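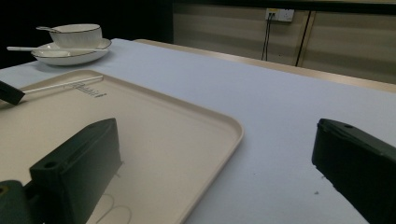
Table hire: common questions

What comes with a place setting?
A white plate and a matching bowl, both with a thin dark line at the rim. Serving trays are hired separately.

Are tablecloths included?
Yes, in pale blue or white. Tell us your table size when you book.

Do I have to wash up?
No. Scrape off the food and put everything back in the crates -- plates in one, bowls in another.

Can the bowls go in the microwave?
Please don't. The rim line can mark.

How long can I keep the hire?
Two nights. A third is charged at half price.

What if something breaks?
Keep the pieces and tell Quyên Tôn when you return the crates. We charge for replacements at cost.

When can I collect?
Any day except Sunday, from the Prenitz shop.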